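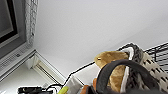
Grelton, 23 Mar 2022 – Dakis has released Urio, a ventilation control unit for apartment buildings with central heating. The unit reads humidity and carbon dioxide every 30 seconds and adjusts fan speed in 20 steps.

Urio was tested in 572 apartments over one heating season. It connects to existing ducts and runs on the Dolero control protocol – no new wiring is needed where a Dolero panel is already fitted.

"Most of the work went into the damper timing," said Kheri Okoth, head of engineering at Dakis.

The first 1,000 units ship in October. Orders and data sheets: Kibet Wanyama, Dakis sales office, Grelton.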